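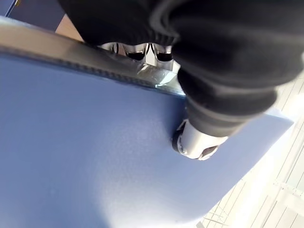
Blue top, metal strip on the far side

Dark line under metal edging on a blue work table, clean it or leave it?

ngozi_a
Posted 7:12 pm
I bought a Runstead table in September for the sewing room, used, $200 with the stool. The top is blue and matte, and there's a silver metal strip along the edge. Right under the strip, where it meets the blue, is a thin dark line that looks ridged up close. It follows the strip all the way down. I can't tell if it's a gasket of some kind or years of dirt packed in there. I've wiped it with dish soap and the line didn't change. Before I go in with something stronger I'd like to know what I'm dealing with. The top is 41 inches on the long side if that helps identify the model.
Ngozi Anozie

pressfoot
Posted 7:40 pm
Looks like a gasket to me. Dirt doesn't usually come out that even. I'd leave it.

Halvor_K
Posted 7:58 pm
I disagree. I had a table with metal edging and a grooved lip under it, and the groove was full of lint and old wax. It looked exactly like a rubber strip until I ran a toothpick down it. Gray fluff the whole way. Try a wooden toothpick at one end, an inch or so, somewhere you won't see it.

pressfoot
Posted 8:05 pm
If it is rubber and it's old, a toothpick can tear it. Then you've got a gap for water to get in under the top.

Halvor_K
Posted 8:11 pm
A toothpick isn't going to tear a gasket unless it's already crumbling, in which case it needs replacing anyway.

marlow22
Posted 8:30 pm
What's the speckling near the middle of the top? Is that in the finish or is it wear? I have a Funham in a similar blue and mine is plain all over.

ngozi_a
Posted 8:52 pm
I thought it was part of the finish, but it's faint and I haven't checked closely. It feels smooth when I run my hand over it. The paler part toward the right is where the light hits, it's the same blue when I close the blinds.

marlow22
Posted 9:01 pm
Then probably finish. Mine got light patches from a cleaner with bleach in it, so stay away from that. I use Cina spray on a cloth, never straight on the table, and I keep it off the edging.

bench_dog
Posted 9:34 pm
Don't use anything abrasive on the strip either. It's shiny on top and every scratch will show under a lamp. Soft toothbrush, warm water, a drop of soap, brush along the line instead of across it. Give it 3 passes and dry it each time. If the towel comes up dark, keep going. If it comes up clean, stop.

pressfoot
Posted 9:41 pm
That I can agree with.

Halvor_K
Posted 9:50 pm
Fine, but I'd still do the toothpick first. Takes a minute.

ngozi_a
Posted 10:15 pm
Toothbrush it is. I'll start at the end by the wall. If it does turn out to be a seal, does anyone know where to get more of it? The seller had no paperwork.

bench_dog
Posted 10:22 pm
Isah Supply used to carry edge seal by the foot in 4 widths. Measure the gap before you call, they won't guess for you.

marlow22
Posted 10:26 pm
They quit cutting it to length last I checked. You have to buy the roll now.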